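Dovbridge Community Print Room
Progress report to the Plernau Fund
26 Feb 2022

This report covers the period since the grant was renewed in August. The money has gone on materials, room hire and the stamping table, and all three are within budget.
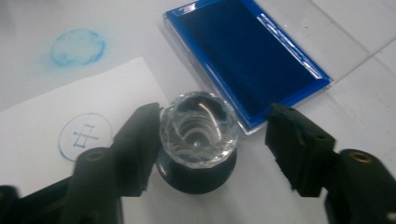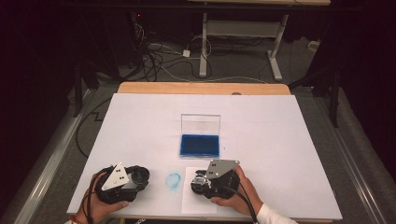 Stamping has become the most used part of the room. It needs little space and people can join in without having done any printing before. We now run 2 sessions a week, and 47 people have attended at least one of them. Most begin with a plain ring or a simple sign. The blue mark of crossed bars inside a thin circle came out crisp on white paper, and that is the standard we ask for before anyone moves on to cards or envelopes. The faint ring on the white board, with its smudged edges, is the sort of mark that means more ink or a steadier press. We keep to blue for beginners, and the pads with hinged lids have been worth the extra cost as they are easy to close between turns.

Materials. We bought 100 sheets of heavy white paper from Nisau for the finished cards. The first delivery was short and the rest came a fortnight later. Everyday practice is done on ordinary office paper. Stamps with a clear handle are popular and we would like a few more, as people currently wait for them.

Room. The white board protects the wooden table and wipes down well if it is done the same day. Old ink is harder to shift and the board will need replacing next year.

Problems. Sessions at the Guerra Street site were cancelled 3 times over the winter when the heating failed. We have moved them to Dovbridge until it is repaired. Attendance dropped in those weeks and has since recovered.

Next period. We plan to start a short course on cutting stamps from rubber, and to hold an open afternoon where people can show their cards. No change to the budget is requested. Receipts are attached separately.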